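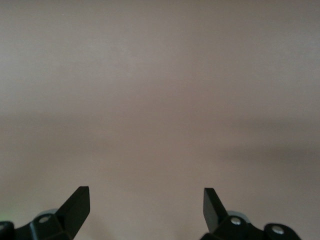 How to speak at a state committee hearing on a bill

May 14, 2025
By the Faltbridge Civic Desk

When I spoke at a hearing for the first time, I had lived in this country for many years and I still did not know that an ordinary person is allowed to do it. You do not need to be a lawyer or to belong to an organization. In many states you do not even need to be a citizen, but please check the rules of your own legislature before you travel.

I use as my example the bill on interpreters in housing court, which many of our readers in Desstead are following. The steps are the same for most other bills.

Find the bill and read it

Every bill has a number, and you will need it on every form. You can search on the website of the legislature, or on Humiter, where you can type normal words such as "interpreter" and "eviction". Open the newest version of the text. An amended bill can be very different from the one you read about in the news.

Our bill has 18 pages, but the part that matters for tenants is section 3. Write down the section you want to talk about. Members of the committee have the text before them, and they can follow you much better when you name the place.

Check the date and the room

A hearing can be moved with short notice. Look at the committee calendar the evening before, and again in the morning. The housing committee usually meets in room 142 of the Zaidi Building, on the second floor. The line at the security desk is long on hearing days, so come early and leave your pocket knife at home.

Sign up

Most committees have an online form. It asks for your name, your town, the bill number and your position: support, oppose or neutral. If you choose "neutral", you can still say what you would change. There is normally also a question about whether you want to speak or only to be counted. Be careful with this one, I marked it wrongly once and was never called.

If you need an interpreter or a place for a wheelchair, write to the committee office as soon as the hearing is announced.

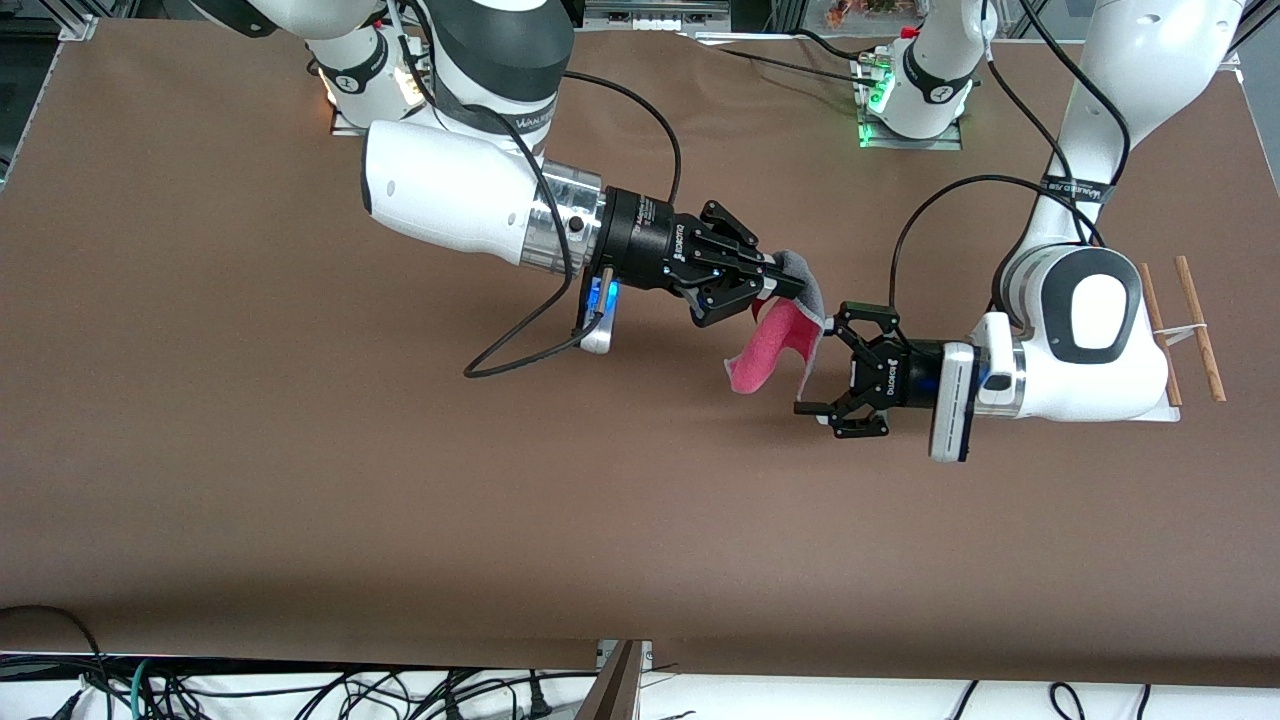

Write what you will say

You will probably have two or three minutes. For me this means one page in large letters. I begin with my name, my town and my position on the bill. After that comes one story from my own life, then the change I ask for, in one sentence.

Do not read statistics for the whole time. The staff can find numbers, but they cannot find what happened to you in the courthouse hallway. Practice aloud with a clock – reading silently is always faster, and it will give you a false result.

Send the written version too. The form on our committee's page accepts 200 lines of text, and you can attach letters from your landlord if you cover the private details first. Remember that your testimony becomes a public record, with your name on it.

At the microphone

Start with "Chair and members of the committee". If somebody asks a question that you cannot answer, it is fine to say that you do not know and will send the answer later. Then really send it, the same week if possible.

Sometimes a member leaves the room while you are speaking. It feels rude, but they often have another committee at the same hour.

After the hearing

The committee may vote on the same day or some weeks later. On Humiter you can press "follow" next to the bill number and receive an email when something changes. If the bill goes to the full chamber, call your own representative and mention that you testified.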